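Progress report to the Tannous Fund, September
Grodska Satire Desk, second installment

Hi Rekha,

You asked for something shorter than last time, so I'm skipping the history of the column and going straight to what your money did.

We published every week through the summer, which I would not have bet on in May. The newsletter went from 2,000 subscribers to 3,256, and most of the new ones came in after Máté Bárány's piece on the Gurkgate parking hearings. He wrote it as a box score, with the mayor charged with four errors and a balk. The mayor's office wrote to ask for a correction on the balk. We ran their letter in full and it got more clicks than the column did!

The foreign policy parody is behind. I promised you six episodes and you have three. Jessie Chisholm has drafts of the other three, but a treaty she was making fun of got signed while she was still making fun of it, and the whole middle had to go. She wants until Thanksgiving – I'd like to give it to her.

Money: we spent $659 on the legal read (Lăcrămioara Sârbu took out two jokes and, I admit, improved a third) and $600 on the live night at the Bindness. The live night lost a little. The sound was bad in the back rows and I went on too long about tariffs. Gülizar Tokgöz followed me and saved the evening with her fake concession speech, so she's hosting the next one.

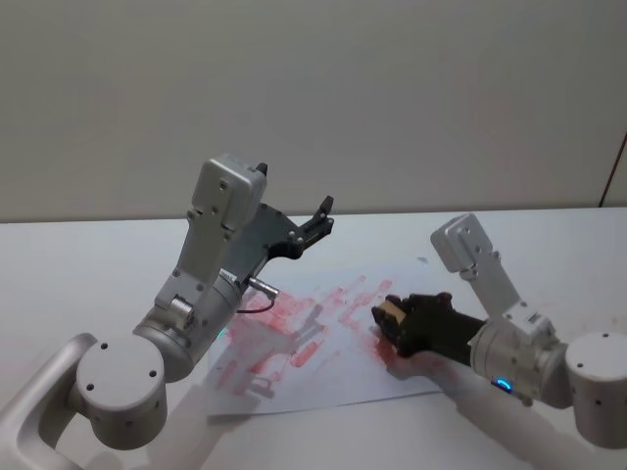 Our big push between now and winter is the county election guide, and it's the part I'm most nervous about. Máté wants the usual map, one color per party. I've told him that by the time the late precincts report, ours will look like that sheet of white paper with red smeared over much of it, and we might as well print it that way and let both sides claim it. Gülizar has the sheriff's race and I have the water board, all nine candidates, two of whom are cousins and won't share a page.

What I need from you is a yes or no on moving Jessie's deadline, plus the second payment before the printer wants his deposit. Call me any time after ten in the morning.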